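Harawira 2.1, the demo cleanup tool: a month in
February 10, 2018

Harawira does one job. It takes recordings from hand-held grippers, works out where each gripper went, and hands you trajectories a planner can use. The vendor calls this "effortless," a word I now associate with my second monitor, where the error log lives.

Setup took an afternoon. The calibration wizard wants you to show it every marker cube from several angles, then tells you it is 100 percent done and keeps going. Lavanya Venkataraman got through it on her first try and has been unbearable ever since.

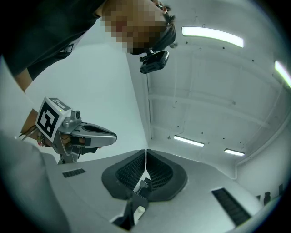 Tracking is the good part. We fed it 440 two-gripper demos and it threw out 25, nearly all of them takes where one gripper had wandered behind somebody's arm. I would have thrown out the same ones, only slower and with more sighing. Short gaps get filled in sensibly. Long ones get filled in with a smooth, confident curve straight through the table, so turn on the gap limit before you do anything else. It ships turned off.

The timeline editor is less fun. Undo goes back one step. Trimming a clip moves the cursor to the start of the session, every time, and the export window forgets your folder. Tullio Zanetti wrote a 55-line script to get around all this and now uses the editor only to look at things.

Support answered my gap question in two days, with a link to the page I had quoted in it.

We renewed. Four stars, one of which belongs to Tullio.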